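The Long Table > Kitchen and Home > Crockery, pans and odds and ends

Thread: Is it worth mixing your plates, or does it just look like a jumble sale?

Page 1 of 1

eirlys_h
Posts: 1582
Hello all, I hope everyone's keeping warm. I've been putting off writing this because it seems such a small thing to bother people with, but it has been going round my head since February and my sister has stopped listening.

We married with a full dinner service, white with a thin grey line, eight of everything. Over the years it has gone the way these things go. We're down to three dinner plates, five side plates and, for some reason, all eight soup bowls, because we don't care for soup and have it from mugs when we do. The pattern was dropped long ago. I can find odd pieces second hand, but the last seller wanted £87 for four plates before postage, and I had to go and have a sit down.

So do I (a) keep hunting, (b) give the lot away and buy new, or (c) start mixing in plain coloured plates and pretend it was my idea all along? I like the look of it in other people's houses. In mine I worry it will look as if we've been burgled and the burglar was fussy.

We are usually two, but up to nine when the family comes, and my mother-in-law does notice plates.
Eirlys Howells

ingvild_g
Posts: 287
Oh Eirlys, do (c), do (c)! I've had a mixed cupboard for years and I would never go back. When one breaks you sigh and sweep it up and that's the end of it. With the matching set I used to feel each one as a small bereavement.

The only rule I'd pass on is to keep the sizes close. Colours will forgive you nearly anything, but if one person has a plate two inches wider than their neighbour's it looks like a mistake, and it's a nuisance to stack as well. Take one of your own with you to the shop and hold them together back to back. I've done this in every charity shop within a bus ride and the ladies at the till all know me by now.

Gaetan S
Posts: 941
I will be the grumpy one, if you'll permit me. I don't like mixed plates. I've eaten from them at friends' houses, and the food was lovely, and the whole time I was looking to see who had the nicer plate. It was never me.

To me a table wants some calm in it. There's already so much going on with the glasses and the dishes and people reaching over one another. Plain white, all the same, bought from a catering supplier so that you can replace it for the next twenty years. My wife and I did this when we moved and it cost us less than the pretty set we were given for our wedding. They stack beautifully, they go in the dishwasher, and they make even my cooking look intended.

I say this with affection, Ingvild, having seen your Christmas pictures.

ingvild_g
Posts: 287
Gaétan, you said that table was "festive"! I remember it clearly, I was very pleased.

Gaetan S
Posts: 941
It was festive. So is a fairground.

jonalyn.tagle
Posts: 412
Ha, you two. Morning Eirlys.

I come down in the middle, which will surprise no one who's read my posts about curtains. I grew up in a house with a great many people in it and I don't think I saw two plates the same until I was at school. Nobody minded, but my mother had them sorted in her head, and she laid them so the blues were across from each other and the flowery ones went at the ends. It looked lovely and as a child I thought that was simply how the plates came out of the cupboard.

So I'd say you can mix, but pick a family of colours and stay inside it. You've got white with grey. I'd add one soft colour and stop there for a good year. Pale blue, or a greyish green, or that washed-out pink if you're brave. Then when all nine of you sit down you alternate, one old, one new, and anybody would think you'd planned it.

What are your bowls like, are they the same grey line? You could have eight good bowls at the centre of things and let everything else gather round them. Pasta bowls, if they're wide enough. We eat nearly everything from bowls now, it saves the peas.

eirlys_h
Posts: 1582
How kind you all are, and so quick. I went to put the chicken in and came back to all this.

Jonalyn, yes, same grey line, and they are wide and quite shallow, so I tried them last night with a risotto and my husband said "are these new?" He has lived with them since our wedding.

I'm very taken with the one soft colour. Gaétan, I do see what you mean about calm, and I think my mother-in-law would be on your side of the table. But I can't quite bring myself to part with the three that are left. We had our first proper Sunday dinner on them, with a box for a table and the gravy in a milk jug. Silly, I know.

Does anybody have views on matt plates? I keep seeing them and they look so restful, but I've heard they mark.

Illia N
Posts: 1120
Matt plates: yes, they mark, or some of them do. I've had two lots. The first were stoneware and rough enough that a knife left grey lines on them within a week. The lines are metal from the knife sitting on the surface, and the glaze itself is usually fine. They come off with a paste of bicarbonate of soda and a soft cloth, or one of those cream cleaners used gently. You do have to keep at it though, and I am not a person who keeps at it, so I gave them to my brother.

The second lot are smoother, a sort of eggshell finish, and they've been very good. If you can, run your thumbnail across one in the shop. If it drags or makes you shiver, leave it there. If it slides, it will probably be all right.

Do look at the foot as well, the ring on the underside. If that's unglazed and gritty it will scratch whatever it's stacked on, and you don't want that on top of your three good ones. A circle of kitchen paper or felt between each plate sorts it out.

jonalyn.tagle
Posts: 412
The thumbnail test is a good one, I'm stealing that. The felt circles too. I cut mine out of an old blanket that had shrunk in the wash, with a side plate to draw round, and they've lasted far better than the shop ones.

Illia N
Posts: 1120
Since we've got on to matt ones and pale blue both, do be careful over the colour, Eirlys, because it's so hard to tell from a name on a website.

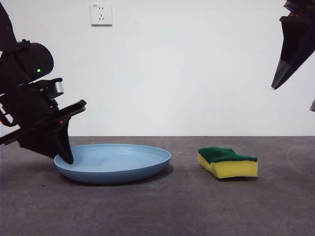
I'd also say buy one and live with it before you buy the rest. Eat your toast off it, put it through the wash, see what it looks like under the kitchen light at eight in the evening as well as by the window. I once bought six plates in a colour called "oat" which was perfectly nice by day, and by lamplight turned everything on it the colour of a plaster. I couldn't face an egg.

And think what you cook. Pale blue is kind to anything golden, so your chicken and roast potatoes will look very well. It's less kind to a beef stew, I find, though that may be my stew.

Gaetan S
Posts: 941
I concede that pale blue is a calm colour. If she must mix, let it be that one. But I'd like it noted that white is kind to stew also.

ingvild_g
Posts: 287
Noted, Gaétan! We'll have you on spotted side plates by summer.

Illia's right about living with one first. I'd add, and this is from bitter experience, try it in your actual cupboard and your actual dishwasher. Mine has tines set so close together that anything with a bit of a raised edge leans on the next one and they knock all the way through the wash. I lost two saucers that way before I worked out what the noise was. I leave a gap between each now and run it a little more often, which I know isn't ideal.

eirlys_h
Posts: 1582
Right. I've been out and I've been good. I took one of my old dinner plates wrapped in a tea towel in my shopping bag, feeling like a smuggler, and held it against everything in three shops. The first had nothing. The second had a lovely soft blue but it was a full inch bigger, and I heard Ingvild's voice and put it back. The third had a paler one, very nearly the same size as mine. My thumbnail slid. I bought a single plate and carried it home on my lap on the bus.

I've laid it next to the old ones on the table and I keep wandering back in to look. My husband has been asked for his opinion and says it's a plate.

One last question and then I'll leave you all in peace. If I get five more to go with it, that makes six blue and three old ones for the nine of us. Do I alternate as far as they'll go, or put the three old ones together at one end?

jonalyn.tagle
Posts: 412
Spread them out! Blue, blue, old, and so on round. It comes out exactly even with nine. And give your mother-in-law an old one, then she has nothing to remark on.

Gaetan S
Posts: 941
Together at one end, with the mother-in-law in the middle of them. She will have calm on both sides.

Illia N
Posts: 1120
I'd go with Jonalyn on this, sorry Gaétan. If they're all at one end it looks as though you ran out.

Eirlys, do check the shop will still have five in the same batch. Glazes can shift a bit from one delivery to the next, and with a pale colour you'd see it. Worth ringing them in the morning.

eirlys_h
Posts: 1582
I rang at nine. They had four on the shelf and one in the window with a pot plant on it, and they're keeping all five for me under the counter. I'll report back after the family's been, and thank you, every one of you, even the fairground inspector.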